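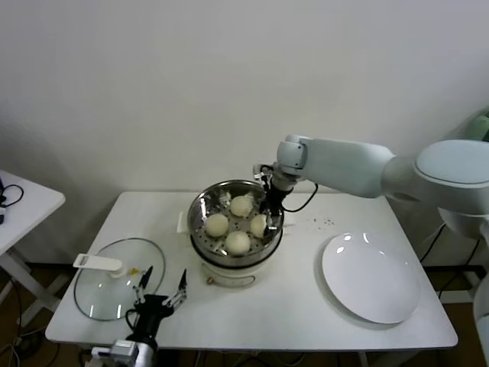 Figure 3. The bun transfer task at the second station, right arm at the basket.

4.2 The steamed bun task

Of the 6 tasks our students proposed for the Plesoneo course, the steamed bun task was the one they argued over longest, and we have come to be rather fond of it. The idea is easy to explain to anyone who has ever had dim sum: the lid comes off the steamer and goes down on the table, and the buns are then moved one at a time to a large plate. Figure 3 shows the second part, with the glass lid lying to the left of the steamer and the right gripper lowered into the basket beside a bun.

Buns are awkward things to pick up. They are soft and nearly round, and a grip that is a little too firm leaves a dent that stays for the rest of the session. The Dudás team began with a fixed closing width for the fingers and gave it up after one long afternoon, when they switched to a width chosen by the student driving the arms. The Isham team kept the fixed width but came in at a lower angle, and we were happy to let the two groups go their own ways, as the comparison taught them more than our lecture on grasping had (a humbling thing to write down, but there it is).

In all, the students recorded 147 demonstrations at the Prerkau teaching lab, the last of them on May 28, 2022. We kept those in which every bun reached the plate and the lid was set down flat, and 80 were left for training. Buns near the rim gave the most trouble – the fingers need room on both sides, and the wall of the basket takes that room away on one of them. Several students found that nudging such a bun toward the middle first was well worth the extra seconds.

Each demonstration was cut to a limit of 1000 time steps before training. The few that ran longer were nearly all from the first week, when everyone was still getting used to the controls, and we return to them in Section 5.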